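Saving Without Asking

How a small Mahawong studio rebuilt the save system in its second game, and what it cost to do so

Stiltitz spent most of its second year of development with a save button. It sat in the pause menu, third from the top, and wrote a single file to disk when pressed. Testers used it constantly. Several used it in mid-air, between two moving platforms, then loaded the file and fell into the canal.

The button is gone from the version due on PC storefronts this autumn. In its place is a continuous record of the player's state, written in small increments while the game runs and replayed on load. Edusik, the studio behind it, has described the system in a long technical post to its players, and programmer Rok Angelovski went through the details with me over two calls.

Stiltitz is a side-on puzzle game about a town built on poles above a tidal flat. The player extends, shortens and relocates the poles, and the buildings on top tilt, slide and occasionally leave. Every structure is simulated, including those off screen. That is the source of the problem. A conventional platformer can store a checkpoint number, an inventory and a few flags. A Stiltitz save has to store the position, rotation and velocity of each loose body, the load on each pole, and the height of the water.

The original format stored all of it at once. On a solid-state drive the write was too short to notice. On a mechanical drive it produced a visible hitch, and on one tester's laptop it stalled the audio thread long enough to drop the music. Moving the write to a background thread fixed the hitch but introduced a worse fault: the simulation kept stepping while its state was being copied, so a building could be recorded in one position and the pole beneath it in another.

Angelovski's first remedy was to double-buffer the world state. The game kept two complete copies and swapped them at the end of each physics step, leaving the idle copy free to be written out. It worked, and it doubled the memory used by the simulation. For a desktop release that was tolerable. For the handheld version the studio wants to ship later, it was not.

The current design stores inputs. Every few minutes, and at each change of area, the game takes a full snapshot. Between snapshots it logs only what the player did and on which simulation tick. Loading a game means restoring the last snapshot and running the log forward at high speed with rendering disabled. 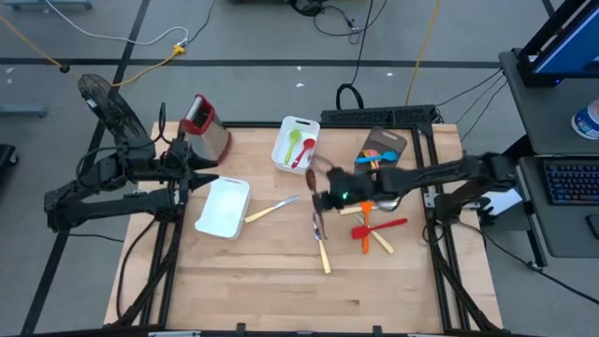 A spoon held over the tabletop.

Input logs are not new. Strategy games have used them for replays and network play for decades, and fighting games depend on something similar. The requirement in each case is determinism: given the same starting state and the same inputs, the simulation must arrive at the same result on every machine. Stiltitz did not meet it.

The physics library the studio had licensed used floating-point arithmetic and resolved contacts in an order that depended on memory addresses. Two runs of the same log on the same computer could diverge within seconds. Usually the difference was a fraction of a pixel. In a game where a bakery may be balanced on one pole, a fraction of a pixel is enough.

Edusik replaced the library. The new solver, written in-house and called Skuvell, uses fixed-point numbers throughout and sorts contacts by an identifier assigned when each body is created. It is slower than the one it replaced. Angelovski recovered part of the loss by putting settled structures to sleep more aggressively, which required a rule for waking them that was itself deterministic. He rewrote that rule 3 times.

"The old solver was better at everything except giving the same answer," he says.

The switch had consequences for level design. Arash Arabzadeh, who builds the game's areas, had tuned 8 of them against the old physics, and none behaved correctly under the new one. Friction was the main difference. Under Skuvell, roofs that had held at a steep angle began to creep, and a ferry puzzle that relied on a crate sliding at a particular speed could no longer be finished. Arabzadeh retuned most of the areas by hand and cut the ferry.

"I had a spreadsheet of angles," he says. "I threw it out and started again with a new one."

To check that the logs hold up, the studio runs recorded sessions through every build. The library now contains 3000 of them, gathered from internal play and from the closed test. Each is replayed from start to finish, and a checksum of the world is compared with the stored value at every snapshot. A mismatch fails the build and reports the tick at which the two runs parted.

The test has found faults unrelated to saving. One was a weather effect that drew from the same random number sequence as the tide, so that turning rain off in the graphics menu changed the height of the water. Another was a gull. It was meant to be decorative, but its collision shape had been left enabled, and it could nudge a weathervane if the camera was close enough for it to spawn.

Game updates remain the weak point. A log recorded under one version is valid only for that version, so any patch that alters the simulation invalidates the inputs since the last snapshot. Edusik handles this by forcing a full snapshot when the player quits. A crash before a patch could still lose a few minutes of progress. The studio considered shipping the older solver alongside the newer one to convert such files, and decided the extra code was a greater risk than the loss.

For the player, almost none of this is on view. The pause menu has one fewer entry. A small lantern in the corner of the screen flickers when a snapshot is taken, and can be switched off. Loading is quick on current hardware, though on an older machine the replay after a long session puts up a progress bar, coloured to match the tide gauge.

The log did yield one feature that was not planned. Because the game already stores every input, it can step backwards to an earlier snapshot and play forward again to any chosen tick. Edusik has exposed this as a rewind, limited to the current area and bound by default to the left shoulder button. Testers in the closed group have it now. According to Arabzadeh, they mostly use it to watch the bakery fall in.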